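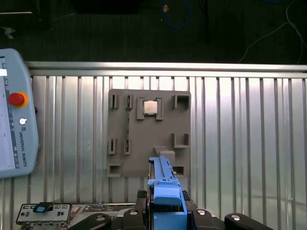

# Futden Trails: walking route data

Home | Routes | Download | Changelog

GPS tracks and stop notes for day walks in the Futden hills, for people planning their own trip. One row per stop. Updated 10 December 2025.

## Whats in it

- routes.csv: 90 walks, start and end point, distance, total climb
- stops.csv: 1,330 stops (viewpoints, springs, huts, bus shelters)
- tracks/: one GPX per walk, named by route id

Heights in meters, distances in kilometers. Highest start is the Paulík saddle at 800 m. Bus times NOT included, they change too often, check at the station in Dumetti before you go.

## How it was made

Walked every route at least once with a handheld GPS. Tracks cleaned by hand, gaps over 300 m left as gaps. No filling in.
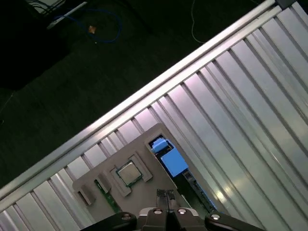

Stop names follow the signs on the trail, so spelling may differ from the printed map. Where a sign was missing we used the map name and put "m" in the source column.

## Known problems

- Rurnent gorge: signal is bad, track jumps across the river twice. Don't follow it blind.
- Hut opening months are from door notices. Blank = no notice, could be open, could be shut.
- Most walks recorded in summer. Only the low ones near Dumetti were redone in February, see the "snow" column.
- A few springs listed twice under diferent names. Working on it.

## Use

Free for personal trips and for guidebooks, just credit Futden Trails. Corrections: open an issue, put the route id in the title. GPX attached if you have one.

Related
- Futden hut list
- Paulík saddle in two days
- Dumetti: where to sleep near the station

© Futden Trails | Contact | Back to top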